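Endow hand-held gripper kit — worth it for cups and other soft stuff?

Posted in Grippers & End Tools

Nazanin Taheri

Looking at the Endow hand-held kit from Sotum. Small shop here, we do coffee service for offices, and my brother in law wants to train an arm to restock the cup station. Seller says the kit works "out of the box on paper goods". Price on the Sotum page is 3352 with the case and the software seat, more if you want the spare fingers.

What I need to know before I pay for it:

Does it crush paper cups? Ours are the ribbed kind, pretty soft when empty.
Do the pads hold up or am I buying new ones every month.
Is the software seat a one time thing or yearly, page says both in different places.
Anyone tried the Pálfi one instead? Cheaper but I can't find a single review in English.

Need to decide before the end of March, the discount goes away. Thanks in advance, sorry if this was asked before, search is not great on my phone.

pixelgoat

Don't buy it. Get a used arm and print your own fingers, plenty of free files out there. 3352 for something you hold in your hand is crazy

(edit: ok yes I know you still need something to record with. my point stands)

Mojtaba Soltani

Have had the Endow kit since last fall, use it most days. Typing this between jobs so forgive the mess.

Crushing — no, not if you set it up first. Out of the case the grip stop is set way too tight. Mine folded the first few cups like napkins. There's a small stop screw under the handle, manual has it on page 17, back it off till the fingers close on an empty cup and just hold it. Do this with YOUR cups, not the block they send in the box. Takes a few minutes. After that I stopped losing cups except when I grabbed near the rim. Grab low, near the base, it's the stiff part.

Cups with water in them are a different story, I gave up on anything over half full. Support told me the same when I called so at least they are straight about it.

Pads. The kit comes with bare rubber ones, and rubber was bad for me, it squeaks and drags on dry paper and the cup comes along when you let go. Switched to the fabric pads, sold seperately, of course. Much nicer release. They do wear. First set went 48 days before one started to peel at the corner, then I glued it back and got a few more weeks out of it. Keep them dry, and pick the lint off.

Ribbed cups are fine on fabric pads, I'd say easier than smooth ones. 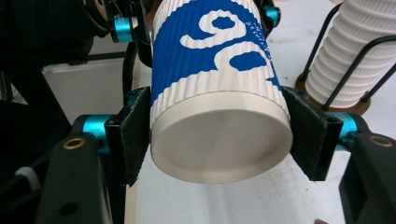
Pads are the one part I'd tell you to budget for, more than the software even. They don't look pretty for long, you can see frayed fibers along the edge of the left one there, and I don't swap a pad for that. I swap when the fabric goes flat in the middle. If a cup starts to roll when you tip it sideways, that's a flat pad. Order two sets with the kit, shipping on one set alone is silly.

Software seat: yearly. The "one time" line is the setup fee. I got caught by this too and they wouldnt move on it. Ask for the price in writing before you order, and ask what happens to your recordings if you stop paying. Mine export fine but I had to ask where the button was.

Other things, no order:

Linkage is solid. A bit of play in one joint after a few months, tightened it, gone.
Handle is too fat for small hands. My wife won't use it.
The case is great, best part of the kit lol
Nested cups are the hard bit. Taking the top one off a tall stack, two come up together a lot. I counted one morning out of curiosity, 93 tries, and 17 of them brought a second cup along. A little twist as you lift helps. If your brother in law is planning the whole job around pulling cups from a stack, have him try that first, before anything else.

Pálfi — only held one at the Ollmont open day. Lighter, fingers felt loose to me, but that was a demo unit with a lot of hands on it so don't go by me.

For your use I'd buy the Endow if the budget is there. If it's tight, ask Sotum about the two week rental, it isn't on the page but they do it, and the fee comes off the price if you keep it.

Nazanin Taheri

Super helpful, thank you. Did not know about the rental, emailing them now. Are the fabric pads the gray pack or the black pack? Both say "paper safe" on the page.

Mojtaba Soltani

Black. Gray is the thin one, came off on me in a week.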